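Le bras, la dînette et nous

Depuis août, on a un bras robotisé à l'atelier de Mastbridge, et je crois que je n'ai jamais autant aimé aller bosser le lundi ! Avant, la préparation des plateaux, c'était tout à la main : prendre, poser, recommencer, 1 000 fois par semaine. Mes poignets s'en souviennent.

On le fait travailler d'abord sur de la dînette (oui, de la vraie dînette d'enfant), avant de lui confier les commandes de Storkuno. Une banane, une fraise, une bouteille de ketchup, un bol bleu, et c'est à nous de décider des exercices. Franchement, choisir ce qui va dans l'assiette et ce qui va dans la passoire, à 9 heures du matin, avec un café, ça change de la chaîne.

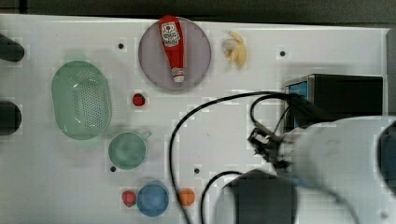 Temps de lecture : 2 min

Ce qui me plaît le plus, c'est que mon métier a bougé. Je règle, j'observe, je note les prises ratées, je discute avec les collègues de l'angle de la pince. On est 9 dans l'équipe et tout le monde passe au poste à tour de rôle, même ceux qui juraient qu'ils n'y toucheraient jamais.

Tout n'est pas rose : les pauses sont plus courtes qu'avant, et le site d'Adunberg attend toujours sa formation. On en a reparlé à la dernière réunion, sans date pour l'instant. Mais quelle école ! La semaine prochaine, j'attaque les objets ronds, mes préférés (et les plus pénibles).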